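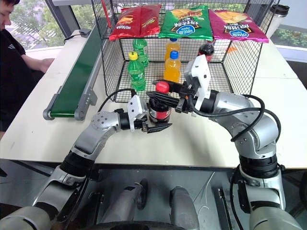

4. Setting up the drinks station

Applies to Padilla countertop carbonators and the Padilla 2 (same insides, diffrent lid). If you have the older Hosemero unit skip to section 5, the hoses don't match.

Before you start

Cold water line, shut off.
Gas cylinder, full, cap still on.
Adjustable wrench. Small bucket. Two towels, more if your floor is wood.
The bag of washers taped inside the lid. Don't throw out the lid foam until you've found it.

Allow an hour the first time. Most of that is waiting.

4.1 Placing the unit

1. Pick a flat counter, near a grounded outlet. Not next to the stove.
2. Leave a hand's width at the back and on both sides. The fan pulls from the left.
3. Lift from the base, two people. Never by the tap.
4. Set it down, check level front to back, then side to side. Turn the feet to adjust. Clockwise is up.
5. Let it stand upright for 2 hours before plugging in. Longer if it was shipped on its side.

CAUTION: Do not skip the standing time. The compressor oil has to drain back down. Damage from early start is not covered.

4.2 Water line

1. Shut off the cold supply. Open the nearest faucet to drop pressure.
2. Fit the tee. Flat washer goes on the supply side, the thick one on the unit side.
3. Push the blue hose into the port marked IN until it stops. There's a second click. People miss the second click.
4. Tug it. Should not move.
5. Open the supply a quarter turn, look for drips, then open all the way.
6. Run 10 cups through the tap and dump them. First few will look cloudy and taste like hose. Normal.

Note: Well water needs a filter ahead of the tee, part 1319. Not in the box. Order from Brelalska or pick up at the parts counter.

Note: Softened water works but the fizz goes flat faster. If you have a choice, tap in before the softener.

4.3 Gas cylinder

1. Open a window. Any window.
2. Check the regulator knob is backed all the way out (counterclockwise, till it feels loose).
3. Take the cap off the cylinder. Look at the threads, wipe off any dust.
4. Seat the gray washer in the regulator nut. One washer only.
5. Hand tighten, then a quarter turn with the wrench. Stop there.
6. Stand the cylinder in the bracket, strap it.
7. Open the cylinder valve slowly. Turn the knob in until the needle sits in the green band.
8. Brush soapy water on the nut. Bubbles = leak. Close the valve, reseat, try again.

WARNING: Cylinder must be upright and strapped whenever the valve is open. If you hear hissing and feel lightheaded, get out first, close things later.

WARNING: Do not use tape or paste on the gas threads. Ever.

4.4 Syrup lines

Ballov syrup boxes and most others with a screw collar will fit. Bottled soda does not go in this machine, it's already mixed and it will foam back up the line. Serve bottles as bottles.

1. Tear out the perforated circle on the box, pull the spout through.
2. Screw the collar on. Straight, not crossed.
3. Push the other end onto the matching port. Dark syrups in port one, clear in port two. Swapping later means flushing both lines.
4. Hold the button over the bucket until syrup runs with no air gaps.
5. Pour a cup. Taste. Too sweet, turn the ratio screw a half turn right. Too thin, left. Wait for a full cup between changes.

Note: Diet syrup needs its own line. Leftover sugar in the hose throws the taste off for days.

4.5 First start

1. Plug in. Light goes amber.
2. Wait for green. In a warm kitchen this can take most of an afternoon, leave it alone.
3. Pour one plain soda. Should be cold and sharp. If its flat, go back to 4.3 step 7.
4. Write the start month on the sticker inside the door (April, whatever). Filter and washers get changed by that date every year.

If the light blinks amber

Slow blink: low water. Check the supply valve and look for a kink in the blue hose.
Fast blink: too warm. Clear the vents, pull it out from the wall.
Blinks and beeps: code 1709, pump ran dry. Unplug, open the supply, wait ten minutes, plug back in. If the code returns, stop and call.

4.6 Everyday care

Wipe the tap and nozzle each night, warm water and a soft cloth.
Drip tray out, rinsed, back in dry.
Flush the syrup lines whenever you change a flavor. See section 6 for the flush kit.
Close the cylinder valve if you're away overnight.
No bleach on the nozzle. It pits the metal and you will taste it.

Parts and questions: ask for Dexter Talavera at the Padilla service desk, mornings are best. Have the serial number ready, it's on the back plate, lower left, under the fan.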